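Malora Hand-Held Gripper, Training Set for Schools and Clubs

Order no. 3440
Supplied as: set of 2 grippers, left and right
Status: available for clubs and classes

The Malora is a gripper that you hold in your own hand. It has no arm and no motor. The student closes the jaws with the fingers, does a task such as folding or putting away clothes, and the camera on top records it. Later the recordings are used to teach a robot arm the same task. The set was developed together with the student club in Stostness, and most of the changes since the first version come from their wishes.

What is in the set

2 gripper bodies with jaws
2 marker plates for the top side, with screws
20 spare pads for the jaws
1 charging cable with double plug
1 printed guide with exercises for the first month

Use in the club

Beginners should start with soft things. Cloth forgives a wrong grip, and a knitted piece is easier to hold than a smooth one. We advise to work with both hands from the first lesson, also when the task looks possible with one. Please move slowly — slower than you would at home — and keep the cloth in front of the camera until it is laid down.
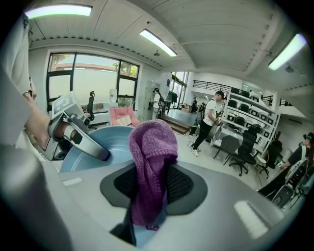
Robotics Club Stostness — Working Group Hand and Cloth

The club meets in one big room and several members can record at the same time. Each pair of grippers needs its own number in the program, otherwise the recordings are mixed and must be sorted by hand. The number is set once, in the menu "Devices", and stays stored after switching off.

For the yearly Matić Cup the club prepares a folding task with knitted clothes. The rules of the cup permit the Malora without changes. Teams which register in October can borrow a second set for the time of the competition.

Care

Wipe the pads with a dry cloth. Do not use alcohol on the marker plates, the print becomes gray and the camera reads it badly. A pad should be changed after 2000 grips, or earlier if it shines.

Ordering

Schools and clubs order by the form of Markard, our partner for delivery. Please write the name of the club and the number of members. Spare pads can also be ordered alone, in bags of 20.

Page last changed: July 12, 2018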